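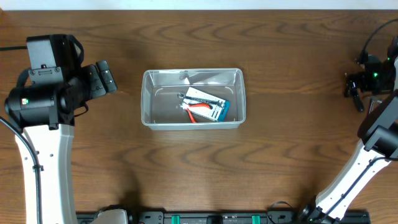 What does a planner have to know before two arms can share one table? It has to know where each arm is, where each arm is about to be, and which one gets the space in the middle first.

That last part is where Gedero started. The software is built by a small team at Akuvia, in Fetville, and when I visited, its lead developer had barely sat down before the talk turned to timing. "Everyone asks about grasping," she told me. "I love grasping! But the fun for me is the half second before it, when both arms could go and only one should."

Early versions planned one arm, froze it, and then planned the other. It was safe, and painfully slow. Now both paths are planned together, and the planner checks them against each other every 40 milliseconds. If a path goes stale, only the stale piece gets redone. "The first time I watched that in the logs I got up and walked around the building," she said, laughing.

Perception is a separate process, and it runs on its own clock. The clear plastic bin is the hard part. Wood grain shows straight through the walls, and a depth map can come back with holes in it. Gedero fits the rim first and treats whatever lies inside as a second problem — a hammer, a flat package, whatever it happens to be.
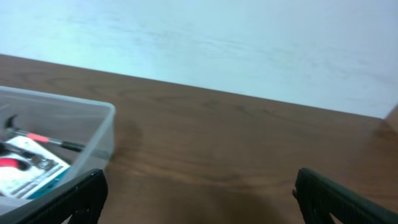

A reader of our last software column wondered whether it wouldn't be simpler to buy an opaque bin and be done with it. I passed that along, and she grinned. "Sure, it would be. We have one on the shelf. But people use clear bins because they can see into them, and I want the code to cope with what people use."

She opened the replay tool next, and I could have stayed there all afternoon. You drag a slider and the wrist view, the planned path and the joint currents all move together. Any moment can be saved as a test, and the team has 85 of those now. All of them run before a change is merged.
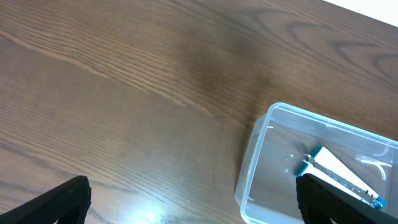 How does the software handle glare on the tabletop? It marks the washed-out pixels as unknown and leans on the other views until the wrist has moved.

"Unknown is a wonderful value," she said. "We used to guess, and the guesses were so confident." That change went in last March, and 37 of the saved tests had to be rewritten to match — mostly because they had been quietly expecting the wrong thing.
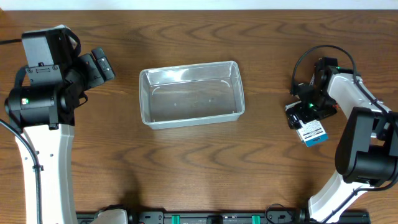
What comes next

Softić, the team's scheduling layer, is getting a rewrite. It decides when an arm that is holding something may wait and when it has to put the thing down, and at the moment those rules live in a long config file that she would love to delete. She has 3 branches going, each with a different way of writing the rules, and showed me all of them. Her favorite reads almost like a recipe. It also can't be paused in the middle of a step yet, so that's what she was going back to when I left.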